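Subtitle delivery for small festivals: burned in, DCP track or live?

Flikska Community > Festivals and Exhibition > Projection and Technical
Thread started 2023-12-20

reelwright
We run a short film weekend in January, two screens, 9 programmes. Most of the films are not in English and I have inherited the subtitling arrangements from the previous technical lead, which consist of a spreadsheet and a box of cables. I need to fix a policy before the delivery instructions go out to filmmakers.

The options as I see them:

1. Ask everybody for a DCP with English subtitles burned into the picture.
2. Ask for a DCP with a separate subtitle track, rendered by the server or the projector.
3. Take a clean file and run the titles live from a laptop onto a strip under the screen.

Screen 1 has a proper cinema server. Screen 2 is a converted lecture hall with an ordinary data projector and a playback machine, so DCPs are awkward there and we normally play ProRes. Has anyone settled on one method for both rooms? I would prefer not to maintain two sets of instructions.

mkdelta
Burned in, for both. It is the only version that cannot be switched off by accident. I have watched a full house sit through four minutes of Georgian dialogue while somebody looked for the right playlist, and the fault was that two CPLs had nearly the same name and the wrong one had been put in the show. With burned-in titles and one file per film this does not arise.

The cost is that if there is a spelling mistake you are stuck with it. I accept that.

Subira Laizer
I disagree with burned in as a blanket rule. If you also offer captions for deaf and hard of hearing audiences, you end up with two lots of text on the screen, or you have to ask the filmmaker for another complete master. A version file with only the subtitle assets in it is a few megabytes. A second full DCP of a 20 minute short is not, and somebody has to upload it, check it and ingest it.

For Screen 1 I would ask for an original version DCP plus a version file with the English subtitle track. For Screen 2, ask for ProRes plus an SRT and do the burn yourself. Then you control the font, the size and the position, and the whole programme looks the same.

mkdelta
You also take on all the work. Who is doing the burn for half a festival in the week before opening?

Subira Laizer
I do ours. It is an overnight batch once the template is right. The slow part is checking the SRT files, and you would want to check the titles whichever way they come. The usual faults are:

– frame rate mismatch. The file was timed against a 25 fps edit and the master is 24, so the titles drift further out as the film goes on. Check the last title as well as the first.
– text encoding. Anything not saved as UTF-8 will lose its accents, and you will find out in the credits.
– an offset because the SRT was timed to a version with a leader or a distributor logo on the front.
– lines that are far too long. I reject anything over 42 characters a line and send it back with the line numbers.

The first and third look alike if you only check the opening. A constant error is an offset, a growing one is frame rate.

reelwright
That is useful, thank you. On frame rate, do you refuse 25 fps DCPs? Our server plays them, but the manual is cautious on the subject and I have only tried it with material we made ourselves.

Subira Laizer
I accept 24 and 25. SMPTE packages at 25 have been fine on our server. Interop at 25 is where I have had trouble, mostly with subtitle timing, so we ask for SMPTE and say so in bold. Test one of each at your venue with a rendered subtitle track before you promise anything. It depends on the projector as much as the server, and on which of them is doing the rendering.

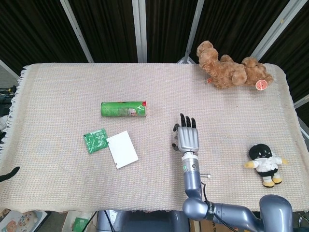 The other thing to test is where the titles sit in scope. On some set-ups a rendered track in a scope film ends up lower than the designer meant, and if your bottom masking is a little generous you lose the second line. Run a test title with descenders, letters such as g, p and y, and go and stand at the screen to look at it.

oldbooth_nick
Nobody has spoken up for option 3, so I will. We have run live titles for years with silent films and archive prints, where there is no other choice, and it works well if you have an operator who has watched the film beforehand. A second projector at low brightness onto a black strip under the screen, text in mid grey so that it does not light up the front row.

Its real advantage is late corrections. A director turned up at ours with a changed translation of the final scene an hour before the screening. With live titles it was a matter of typing.

mkdelta
With respect, a director who changes the translation an hour before should be told no.

Live titles for archive prints, yes. For a shorts programme with eight films in six languages, you need an operator who can follow all of them by ear, or who is cueing from picture changes. I have seen it done badly much more often than well.

oldbooth_nick
That is fair for dialogue-heavy shorts. You can chase timecode from the playback machine for the Screen 2 files, at which point it is no longer live in the strict sense but you keep the editable text. We send LTC out on a spare audio channel. You do have to make certain that channel is not routed to the amplifier. It is an unpleasant noise.

reelwright
I hadn't thought of LTC. The Screen 2 machine has 8 channels out and we use 2. There is nowhere to hang a strip, though. The screen comes down to within a hand of the stage, and the lecture hall will not let us fix anything to the front of it.

Faith Biwott
I look after submissions and deliveries for a slightly larger event, so this is from the paperwork side. Whatever you choose, the instruction has to be one sentence that a first-time filmmaker can follow. Half of ours have never heard the term version file. When we asked for an original version plus version file, 80 films were selected and I spent my evenings explaining it one email at a time. A fair number sent us two complete DCPs anyway, and several sent a version file with no matching original, which will not play by itself.

What we do now:

Filmmakers send one ProRes file without subtitles and one SRT in English. That is the only thing we ask of them. We make the DCPs. Anybody who already has a DCP with English titles can send it as well and we will use it if it passes.

It moves the work to us, but it moves it to people who know what they are doing, and there is one set of instructions for every screen.

mkdelta
What do you charge the festival in hours for that? I am asking seriously. Encoding is only machine time. Quality control on every package is not.

Faith Biwott
We watch the first and last two minutes of each on the actual screen and scrub through the middle, with a full watch for anything that was flagged. One person can get through 20 shorts in a long day. We would do the same check on packages that came from outside, so I don't count it as extra.

The transfers took longer than I expected in the first year. We use Hatel for the uploads, and the thing to watch is expiry. Set it well past the closing date, because there is always one file that you need again.

reelwright
Do you verify checksums on the uploads, or rely on the service?

Faith Biwott
For the ProRes files we compare file size and play the end. For DCPs the hashes are in the packing list already, so the ingest does it for you. If the hash check fails, do not try to mend it, ask for it again.

Subira Laizer
I would second the ProRes plus SRT route for your numbers. My only addition is to ask for the dialogue list as well, in any format. When a title looks wrong and you don't speak the language, it is the quickest way to see whether a line has been dropped.

Also settle the naming before anything arrives. Ours is a programme number, a position number and then a short title, with no spaces and no accents. Ignore whatever the filmmaker has called it. You will receive at least five files called FINAL.

mkdelta
I will concede this much – if the festival makes the packages itself, then a separate track on Screen 1 is manageable, because the same person builds the package and the playlist. My objection was to relying on strangers' packages. I would still burn in for Screen 2, and I would still put only one CPL per film on the server. Delete the unsubtitled one after ingest if you are not going to play it. Just not the original's assets, if the subtitled version depends on them.

oldbooth_nick
And keep a burned-in H.264 of every film on a laptop next to the desk. We have needed it twice.

reelwright
Right. Draft wording for the delivery sheet:

"Please send one ProRes 422 HQ file at 24 or 25 frames per second, without subtitles, and one English SRT file saved as UTF-8 and timed to that exact file. Please also send a dialogue list if you have one. If you already have a SMPTE DCP with English subtitles, you may send it in addition."

Films in English to send an SRT as well, so that we can offer captions in at least one screening of each programme.

Faith Biwott
Good. Put the SRT request for English-language films in its own paragraph, or they will assume that it does not concern them. And for those you want captions with sound effects and speaker labels, so ask for that by name. A plain dialogue SRT is not the same thing.

Subira Laizer
"Timed to that exact file" is the important part. I would put it first.

reelwright
Both changes made. The sheet goes on our Hostside page tonight, and I will book an hour on Screen 1 for the 25 fps and scope position tests. I'll post the results in this thread with the server and projector models.

oldbooth_nick
Please do include the software versions. Ours changed its behaviour on subtitle position after an update, and it took us a while to connect the two.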